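Orbridge Open Day: Common Questions

When does it run?
Doors open at 2 p.m. in August. The Troltach hall holds 400 visitors.

Can I watch the arm handle food items?
Yes. The kitchen table demo repeats through the afternoon. 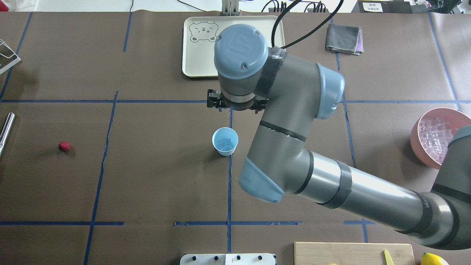 The arm over the taped table, with a cup, a bowl of ice and a lemon.

Can I touch the arm?
No. Stay behind the rail while it is powered on.

Is there an age limit?
Visitors under 16 need an adult with them.

Where do I park?
Use the Brastex lot. Parking is free for ticket holders.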